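Review: Soler two-hand demonstration kit, tested on laundry folding
Posted 11/28/25 by Bontu Alemneh

We bought the Soler kit in August to collect folding demonstrations in people's homes. It is a pair of hand-held grippers, a charging base, and software that turns the recordings into training data. Two of us used it, Nahom Beyene and I, and what follows covers both the hardware and the results we got from a policy trained on the data.

Setup

The first pairing took most of a morning. The instructions assume you already know which firmware goes with which gripper, and ours arrived with mismatched versions. Once they matched, we had no more pairing trouble. Calibration is a short routine with a printed board. You have to repeat it whenever you change the fingers, and the software does not remind you. We lost one afternoon of recordings that way.

Using it

The grippers are heavier at the front than I expected. For the first half hour this is fine. After that my wrists got tired, and my folds got worse in a way I could see in the data. We settled on short sessions with a break between them. The trigger has a light pull and a good range. Thin cotton is harder to pick up than thick fleece, and both of us often grabbed two layers of a T-shirt when we wanted one.

The space you work in matters. On a table, everything tracked well. On beds, we had more tracking losses near plain walls and when one gripper passed in front of the other. The software marks the bad segments and lets you trim them, but trimming is slow. Each cut has to be confirmed twice, and there is no way to go through a batch.

Results

We ended up with 1,761 usable demonstrations. We dropped 377 more, mostly for tracking loss and a smaller share for operator mistakes. Saturnino Herrero trained the policy on our Drorden two-arm station, using the default settings that ship with the kit.

We then ran 200 test folds on garments the policy had not seen. T-shirts and towels went well. Long sleeves were the weak point. The policy would bring the first sleeve across the body, then fail to find the cuff of the second one. Hoods and thick collars also gave it trouble. When we looked back at our data, we found that I nearly always started with one side and Nahom with the other, and the model seemed to switch between the two habits partway through.
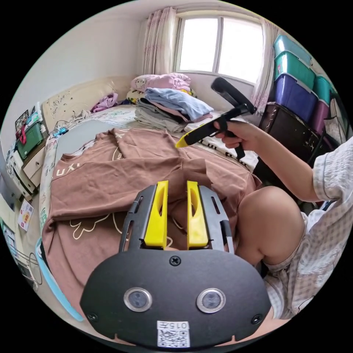 So we wrote down a fixed order and recorded a further 43 demonstrations of long-sleeved tops, all starting with the same sleeve. Retraining with those included gave a clear improvement on the second sleeve. It did nothing for hoods. I would want a larger test before saying how much of the gain came from the fixed order and how much from simply having more long sleeves in the set.

Compared with the Ravell

Our lab also has the older Ravell set. It is lighter and easier on the hands, but its tracking drops out more often and its export format needs a conversion script. For table work I would still pick up the Ravell. For homes I prefer the Soler.

What I would change

Batch trimming, a calibration reminder, and a softer grip. A spare set of fingers in the box would also help, as the replacements took a long time to reach us.

Worth buying if you plan to record outside the lab and can agree on a folding order before you start. Ours goes to Purificación Bermúdez next, for bed linen.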